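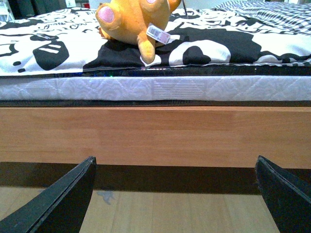 Mirjam Leemans wrote that she would leave the tag on until the toy has a permanent place, and that she had washed three plush animals with the tags still attached and regretted it each time.

> From: Mirjam Leemans
> Date: July 31, 2018
> Subject: Re: [bedding-and-linens] plush toys on a printed duvet
>
> If you're not sure you're keeping it, leave the tag. Once it's
> off, the store won't take it back, at least mine won't. But
> check for it before anything goes in the wash. The paper turns
> to mush and the little plastic loop stays in the seam. I have
> done this three times now.
>
> As for the duvet cover, I'd turn it inside out and wash it cold,
> by itself the first time. What is the thread count on yours?
> And is the print only on the top side?

Thanks, Mirjam. Answering in order.

The tag is still on. It's the white one with the barcode, down by the leg. I haven't decided whether the orange one stays on this bed or goes to my niece in March, so I'll leave it alone for now. If it does stay, I'll snip the loop close to the fabric with nail scissors and pull the rest through. Pulling it by hand made a hole in the last one I had.

The cover is the black and white cartoon one I asked the list about before. The label inside says 200 thread count. I had a 300 before that and it was smoother but it pilled at the foot end, where the blanket rubs. The print is on both sides, with the same border along the edge, so turning it inside out does protect it. The black is what worries me. There is a lot of it, and the black parts of my last printed cover went gray long before the rest looked worn.

What I have been doing so far:

- cold water, short cycle, half the usual detergent
- no softener
- line dried indoors, out of the sun
- buttons closed, or small things end up in the corners

I tried the Osidix liquid for dark fabrics. It was fine. It cost more than the Trulel and I couldn't see a difference after five washes, so I went back.

The gray and white check doesn't get washed with the cover. It is thinner and dries in half the time, and it picks up lint from everything. I know the set from Berge comes with plain white to match the cartoon print, but plain white next to that much black looked dirty to me after two nights. The small check hides more.

One question back to you and anyone else. Does a bright plush like this leave color on a white background if it sits there all day? I rubbed the foot with a damp white cloth and nothing came off, but that was only a minute or so. I would not want orange marks on the white parts. The pink on the paws I haven't tested.

Also, whoever asked about Pananar inserts, mine is the medium weight one. It has ties at four corners and the cover has loops at only two, so I sewed in two more with cotton tape. It hasn't bunched up since.

Ingegerd Tveit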